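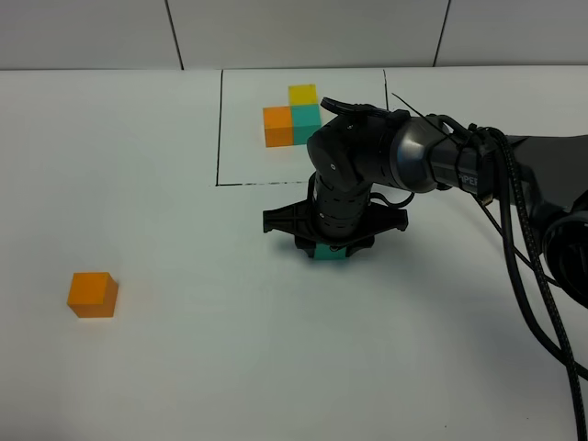 Figure 1. The arm with a teal cube in the gripper, in front of the marked area.

Setting Up and Looking After the Itine Cell
Project report by Flurina Reisinger and Silvan Kaufmann
Supervisor: Vandana Mishra
Handed in on 10th January

1. Background

The Itine cell is the small table-top robot cell in the teaching lab. It is used for pick and place exercises with coloured cubes. When we took it over in December it had not been used for a whole term. The arm powered up and moved, but it missed cubes, and twice it stopped with a fault on the wrist cable. Our task was to get the cell back into a state where the next group could use it, and to write down how it should be looked after.

We did not change the control program except for the stored positions. Everything else in this report is about the arm, the gripper, the cables and the table.

2. The cell

The arm is black and stands at the right-hand side of a white table, with its cables leaving from around the base and the upper arm and running down that side. It has a two-fingered gripper. The target area is a rectangle drawn on the table in black marker, towards the back. Cubes are picked up from the open part of the table and placed inside the rectangle.

The marker lines are for people and not for the robot. The program only knows the stored positions. We had to explain this to several visitors, who thought the arm was following the lines. It does mean that if the base moves, the lines and the positions no longer agree, and this was the first thing we looked into.

3. Fixing the base position

We loosened the base clamps, cleaned underneath and put the arm back against its stop. The distance from the base stop to the left line of the rectangle should be 430 mm. We measured it before and after tightening, as the base creeps a little when the clamps are done up unevenly. Tighten one side halfway, then the other, then go back to the first.

After that we stored the positions again. The home position came first, then the corners of the rectangle, then the pick position. For each one we drove the arm in by hand control at slow speed with a cube held in the fingers. It is easier to judge height with a cube in the gripper than with empty fingers. The gripper should come down until the cube is 4 mm above the table and open from there. Our first attempt was lower than this and the cube scraped along the surface, which left marks.

4. Gripper

One finger was sitting slightly further forward than the other, so cubes turned a little as they were gripped. You would not notice it on a single cube. In a cluster it matters, as the second cube then pushes the first one out of place.

To correct it we took both fingers off, wiped the mounting faces and refitted them with a cube clamped in between to keep them parallel. The screws were then tightened a bit at a time. Urs Marti from the workshop lent us a small torque driver and showed us how to feel for a screw that is binding. One screw had a damaged head and was replaced.

We also lowered the gripping force in the settings. The old value was higher than it needed to be for cubes this light.

5. Cables

The faults on the wrist cable were the part that took longest. The thin cable at the wrist has to have a loop in it, so that the last joints can turn without pulling on the connector. The loop had been tied back too tightly, presumably to keep it tidy. At the far end of the turn the plug was being pulled sideways.

We cut the old tie, made the loop larger and turned the wrist slowly through its whole range while watching the plug. Then we did the same again with the arm stretched out and again with it folded. The fault has not come back in any of our runs.

The cables at the base only need to hang freely. They must stay on the right of the table and nothing should be stood on them. We considered fitting a cable channel from Brenberg, but the order would not have arrived in time and we left it as a suggestion for the next group.

6. Test runs

We ran the placing routine 20 times after the repairs, with the cubes going into a corner-shaped cluster inside the rectangle. In 12 of the runs we swapped the order of the colours, to see whether small differences between cubes made any difference. They did not.

The only trouble was with cubes put down carelessly at the pick position. The gripper can pull a cube straight if it is slightly turned, but past a certain angle it closes on the corners and the cube slips. We have drawn this in the lab book. A simple stop made of angle strip would solve it.

7. Looking after the cell

Before each session:
Check that the base clamps are tight and that the arm is against its stop.
Look at the wrist loop and turn the wrist once by hand control.
Wipe the table with a dry cloth. Solvent takes the marker lines off.
Run one cube at slow speed before going to full speed.

Once a month:
Measure the base distance.
Check the finger screws.
Look along the base cables for rubbing.

The bottom line of the rectangle is already patchy in places and should be redrawn with a ruler. The marker is in the drawer with the spare screws.

8. Open points

The wrist loop is still held by an ordinary tie. Berenice Chávez, who has the cell next, would like to try a printed clip – the drawing is in the Wina folder on the lab drive, but the part has not been printed yet. The stop for the pick position also remains to be made.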